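4 min read

Kondell reading room – where we are so far
January 19, 2023

Hello again to everyone at the Alcantara fund! I promised you a proper update once the first half of the grant was spent, and we've now passed that point (65 percent gone, if you want the exact number), so here goes.

The good news first. The local history collection is out of the basement in Arnimgate and up on the second floor, where people can get at it without asking for a key. Moving it took longer than I told you it would. I'd planned on one week and we needed two, mostly because the old map drawers wouldn't fit in the elevator and had to go up the back stairs one at a time – my knees still remember it.

We've put 60 boxes of letters and parish papers into acid-free folders. The labels are in pencil for now. I want to go over the spelling of the farm names before anything gets typed up, as the same farm can show up three different ways in one box, and I'd hate to fix the wrong version in the catalog.

The front room is getting its turn too. The desks are in, and the framed pieces come out for the wall after that.
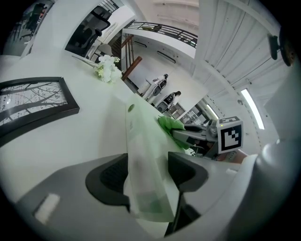 Green cloth at the edge of a white desk, with a black-bordered frame lying to the left.

Now the part that's behind. The Sillemia catalog software was meant to be running by now and it isn't. The import keeps choking on our old card numbers, the ones with a slash in the middle, and I've been changing them by hand in the evenings. Nearly 7 hundred are done, with plenty left. I'd like to move a little of the furniture money over to pay for a few days of typing help, if you're okay with that. I can send the new budget lines whenever you want them.

Opening is still set for June. The heating worries me more than the catalog does, to be frank, and I'm waiting on a second quote before I bother you with it.

Comments (3)

mapdrawer_fan: Are the tithe maps going to be out on opening day? My grandmother's place should be on one of them.

Oldbridge Reader: Please keep the slash numbers somewhere! All my notes from the basement years use them.

tll: Is there parking behind the building or only on the street?

We use cookies to remember your settings. Accept | Manage choices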